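Tuesday, January 1, 2019
By Gorazd Omerović
Filed under: Around the House, Phone & Tablet Tidying

If your phone slowed to a crawl over the holidays, old themes may be part of the trouble. I had 163 wallpapers and icon packs saved on mine, bless my heart, and I only ever looked at five of them! Pour yourself a coffee, open your theme folder, and delete anything you haven't used since last March.

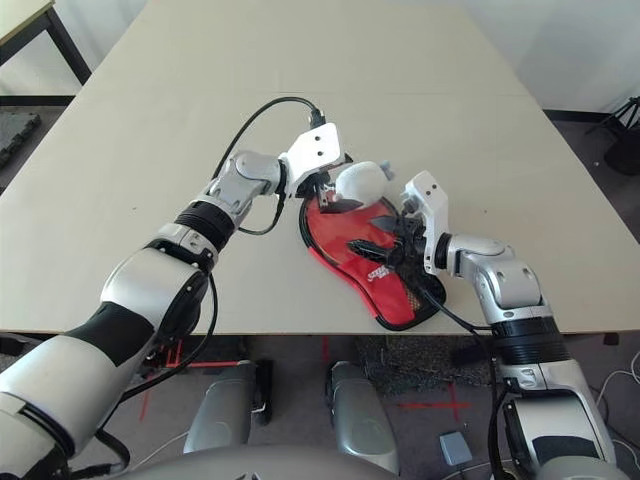
Once that's done, restart the phone before you add anything new (I always forget this part and then wonder why the old icons are still hanging around). Keep your favorites in one folder on the computer, with the icons and the matching wallpaper together, and you'll be able to switch looks whenever the mood strikes.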